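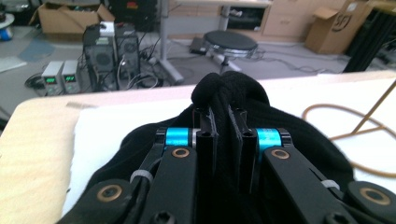 Black knit on a white sheet, on the folding table.

Folding dark knitwear: frequent questions

Why do you put a white sheet under black clothes?
On pale wood the dust and small fibers are hard to notice, and they stick to black knit very easily. A clean white sheet shows them before they go to the garment. Paper or thin foam are both good. We change ours when it looks gray.

My ribbed knit has become a ball. Can I pull it open from the ends?
Please do not. If you pull both ends, a knot becomes more tight and the ribs stretch. Take one fold near the middle, lift it a little, and let the weight of the fabric open the rest. Repeat 2 or 3 times if necessary.

Should I iron it before folding?
Usually no. Lay it flat, smooth it with the palm along the ribs, and wait 10 minutes.

How many pieces can I put in one Cikside box?
The standard box takes 16 thin knits or half of this quantity in thick ones. The lid must close without pressing.

Can I hang knitwear instead?
For short time, yes. For the whole summer we recommend to fold, as the shoulders become long on a hanger.

I have a black item and I cannot find the front. What can I do?
Look for the label or the care tag inside. Suha Khalaf from our folding table also compares the neckline: on most sweaters the front is lower.

Where do I send other questions?
Write to Jad Tannous at the Zosham desk. He answers in English, and in October it can take two days more.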